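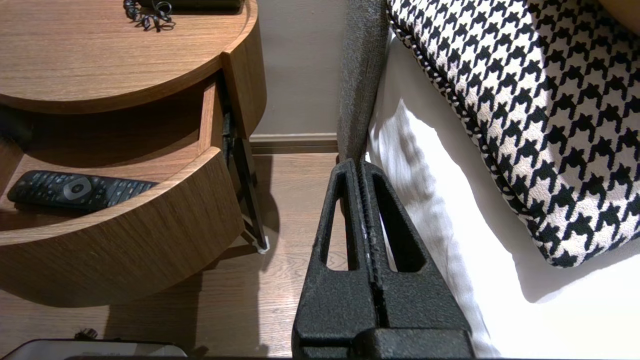 Fig. 1. Wrist view during teleoperation: nightstand drawer open, TV remote inside.

Teaching a Robot to Tidy a Nightstand
Project report, Uyên Đặng and Fongchan Khamphan
Supervisor: Detlef Gerlach

1. What we set out to do
Our proposal promised a whole bedroom. Detlef crossed out everything except the nightstand and handed it back, which in March felt harsh and by May felt generous.

The task has three steps: open the drawer, put the TV remote in or take it out, close the drawer. A person steers the arm with the Dosik hand controller, and we save the wrist view together with the joint positions. The policy is then trained on those recordings.

2. Collecting demonstrations
We recorded 485 demonstrations and kept 164 for "take out" and 22 for "close only". The rest of the keepers are "put in", minus a folder that Fongchan named "shame" and will not let me open.

The drawer front is curved, so the fingers have to come at it from a slightly different angle depending on how far out it is. Fongchan learned this in an afternoon. I learned it over two weeks, and the policy has faithfully learned from both of us. It hesitates before every grasp exactly the way I do.

The remote also gave us trouble when it lay diagonally. Turning the wrist before going down worked better than turning it inside the drawer, where the side panel wins every argument.

3. Next steps
Re-record the closing step, with one operator only. We have voted on which one and I abstained.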